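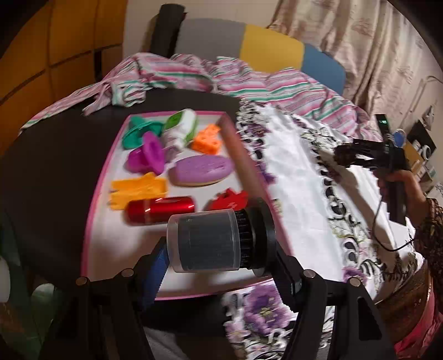
Sorting by colour: an interview with a plastics recovery manager

6 May 2025

The recovery plant at Norkville takes in rigid plastic from household recycling centres: storage boxes, garden chairs, buckets, plant pots and a large amount of broken toys. Little of it carries a useful mark. The manager, who trained as a polymer technician and has run the sorting floor for six years, agreed to talk about what happens to the material and why so much depends on its colour. The plant does not name its staff in print.

The first question was what people most often misunderstand about mixed rigids.

"They look for the triangle," the manager said. "The triangle tells you the resin family at best. It doesn't tell you the filler, the pigment or how long the item has stood in the sun. Two buckets can both be polypropylene and behave quite differently in the extruder."

Incoming loads are tipped, checked by hand for batteries and metal, then shredded to a coarse flake. The flake goes through a sink-float tank. Polypropylene and polyethylene are lighter than water and rise. PVC, ABS and most filled grades sink. Solid polystyrene also sinks, though only slowly, and a tank run too fast will carry some of it over with the floating fraction.

"That's the usual fault," the manager said. "Somebody wants more tonnes through the line, the flow goes up, and we get polystyrene in the polypropylene. It doesn't melt into it properly. You get layers. You can peel the test bar apart with a fingernail."

After drying, the floating fraction passes under a near-infrared sorter, which separates the polypropylene from the polyethylene. A second machine, with ordinary colour cameras, sorts each of those into white, natural, mixed light, mixed dark and black. The black stream is the awkward one. Carbon black pigment absorbs the infrared light, so the first sorter gets no reading and rejects the flake. At Norkville those rejects are collected and sold on to a separate plant at Pruvville, where they are sorted by electrostatic charge.

Asked whether colour sorting was worth the cost, the manager was cautious.

"It depends on the month. White and natural will nearly always pay. A moulder can tint white to whatever is wanted. With mixed light you get a greyish green whatever you do, and the only way to go from there is darker. When virgin resin is cheap, the mixed grades barely cover the power bill."

Toys are a particular case. They are brightly pigmented, often made from several resins in one article, and frequently held together by small steel screws. Older items may contain pigments based on lead or cadmium, used in the past for strong yellows, oranges and reds. The plant screens bales with an X-ray fluorescence instrument, and any bale above the internal limit is withdrawn from recycling altogether.

"We don't argue with the reading," the manager said. "If it's over, it's out. People ask if we could blend it down. We can't, and I wouldn't if we could."

Modern pigments cause fewer problems of that sort but raise others. Some organic pigments, phthalocyanine blues and greens among them, act as nucleating agents in polyethylene and polypropylene. They alter how the plastic crystallises as it cools, and so how far it shrinks. A batch with too much blue or green flake can produce a lid that no longer fits its box.

"A customer rang us about warped lids," the manager said. "They had checked the tool, the cooling water, the clamp pressure. We went back to the retained samples and found that one lot had a lot more blue in it than the one before. Same resin, same melt flow. It was the pigment."

Since then the plant has kept a colour record for every lot as well as the melt flow index, ash content and moisture. A retained sample of flake is bagged and shelved. The lot in the warped lid case was number 2403, and its sample is still used for training new line staff.

The plant has two regular buyers. Follier makes drainage crates and takes the mixed dark polypropylene. Cordero makes storage boxes and takes white and natural only, with a tighter limit on specks. The test for specks is simple: a thin plaque is pressed from the melt, laid on a light table and inspected against a printed chart. In the most recent quarter 39 lots were offered to Cordero and 6 were returned.

"Most of the returns were for paper," the manager said. "Labels. The wash gets the paper off but not always the glue, and the glue picks the fibres up again. A hotter wash would help. It would also use more caustic and more gas."

Would the manager change anything about the way products are designed? The answer came without much delay.

"Fewer resins in one article. A hinge in the same material as the body. No soft-touch coating over the handle. I'd also like people to stop putting black where it can't be seen. If a part is inside the casing, leave it natural and I can sell it."

On degradation, the manager was less worried than many in the trade. Polypropylene loses chain length each time it is melted, and its melt flow rises as a result. A stabiliser added at the extruder slows this down. Garden furniture is harder to deal with, as the surface has usually chalked and the stabiliser originally in it has been used up. The plant limits the share of garden furniture in any lot and makes up the rest with indoor goods.

The line is being altered this summer. A second drying stage goes in during June, together with a larger silo holding 3000 kilograms, so that flake from several shifts can be blended before extrusion. The aim is a steadier melt flow from one lot to the next.

"Customers can work with a poor number if it's the same poor number every time," the manager said. "What they can't do is reset the machine for each delivery."

The black fraction will continue to go to Pruvville. A mid-infrared sorter able to read carbon black was considered and priced, and the plant will look at it again once the new silo has been running for a full year.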